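Postma Sportswear Hire, Returns and Laundry Group
Minutes of the July meeting, 2:00 p.m., Tadlow depot

1. Minutes of the previous meeting
Accepted with one correction. The June intake figure should read 2,327 garments. The earlier total left out the Mondetti account.

2. Hanging stock
Of the June intake, 632 garments went back to shelf folded when the order called for hangers. The group agreed that jerseys and other printed tops are to be hung as the default. Folding across printed letters is to stop.
Hangers are to be kept to one pattern per rail. Mixed hooks have been catching on the Buvow rails and slowing the count. Purchasing will price a single type and report back.

3. Baskets and wooden racks
The small table setup, with a wooden rack and a plastic basket on a white top, was reviewed.
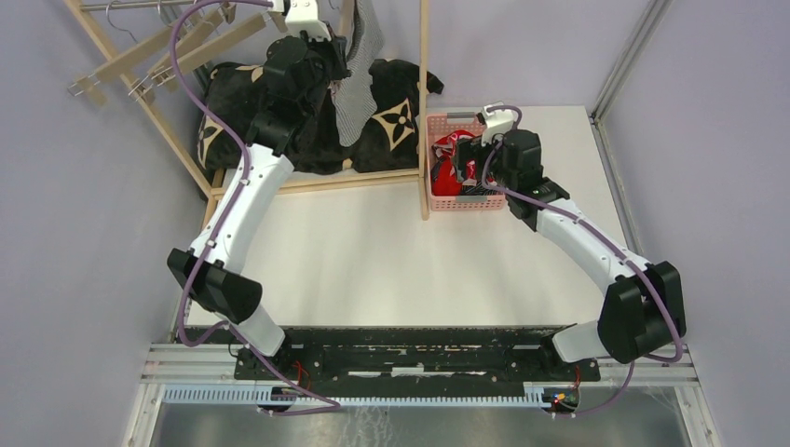
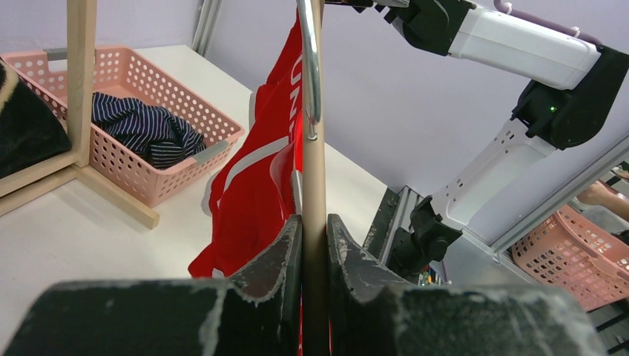 4. Basket labeling
Labels are to go on the long side of the basket, facing the operator. Account code first, then size range. Handwritten codes are allowed until the current label stock is used up. Old labels must be removed in full before a basket changes account.
The request for lidded baskets was not approved. Lids add a step at the table and do not stack with the present type.

5. Table procedure
Draft 3 of the hanging procedure was read and amended as follows:
Step 2: take one garment at a time from the basket.
Step 4: check the neck opening before the hanger goes in. Do not stretch the collar over the shoulder of the hanger.
Step 5: close all buttons on pinstriped shirts. Zippers to the top.
Step 7: a garment that slips off twice is set aside for clip hangers.
Target rate stays at 45 garments per hour per table. A proposal to raise it was deferred until the new hangers are in use.

6. Actions
Purchasing: hanger prices, two suppliers minimum.
Depot: issue the amended procedure at each table and withdraw draft 2.
Accounts: correct the June total and resend to Mondetti.

7. Next meeting
August, same time, Tadlow depot. Closed at 3:10 p.m.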